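Posted in: Home & Small Spaces

The bathroom in my flat has one shelf, and the shelf is made of glass. When I moved to Rirberg I thought it looked elegant. After one winter it held so many things that I could not take the toothpaste without something falling into the sink. My mother, when she visited, said nothing, but she moved everything two centimetres away from the edge.

So in November, on a Sunday when it rained from breakfast until dark, I decided to empty the whole bathroom and start again. I carried everything to the table in the other room. It took more trips than I wish to admit. There is a particular shame in seeing your own bathroom under a normal lamp, on the place where you usually eat soup.

I found 3 combs. I have short hair. I found a sun cream which I bought for a holiday with Brândușa Hodoroagă, and that holiday was before she had her second child, and he goes to school now. I found small soaps from hotels, the kind one takes because they are free and then never opens because they are "for guests". My guests wash their hands with the normal soap like everybody.

My rule for sorting was simple. If I used it in the last month, it stays. If it is closed and still good, it goes to the basket in the entrance of our building, where neighbours leave things for each other. If it is open and old, it goes away. I broke the rule twice, once for a perfume which is nearly finished but smells of my first job, and once for a nail brush I don't like but which was expensive.

The harder question was where to put what stays. I looked at the bathroom organisers in the Proltton shop near the station. They are pretty, but they are made for people who have a wall without pipes. The one from Brillstead would fit, and it costs 60, and for this money I prefer to have new towels. In the end I kept an ordinary cardboard box which was waiting to be recycled. It is low, so you can see what is inside, and when it becomes ugly I can change it for another one without being sad.

I wrote in pencil on a piece of paper what goes in the box: only the things of the morning. The things of the evening stay in the bathroom cupboard, and medicines are now in the kitchen, high up, because steam is not good for them. My grandmother kept hers above the bath all her life, so maybe this is not so serious.
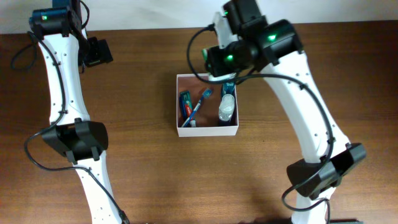
The white box on the table, with a few bathroom things in it.

The glass shelf now has one plant and one glass. I don't know yet if the plant likes it there. The bus driver's wife from the second floor has already taken the hotel soaps from the basket, and somebody left a jar of plum jam in their place, which I think is a very good exchange.

Next I should do the drawer under the oven. I opened it yesterday evening, looked at the lids, and closed it again.

Related posts
- Washing curtains without a bathtub
- Frei and back by slow train, with sandwiches
- What I keep in the entrance cupboard
- Plum jam, second attempt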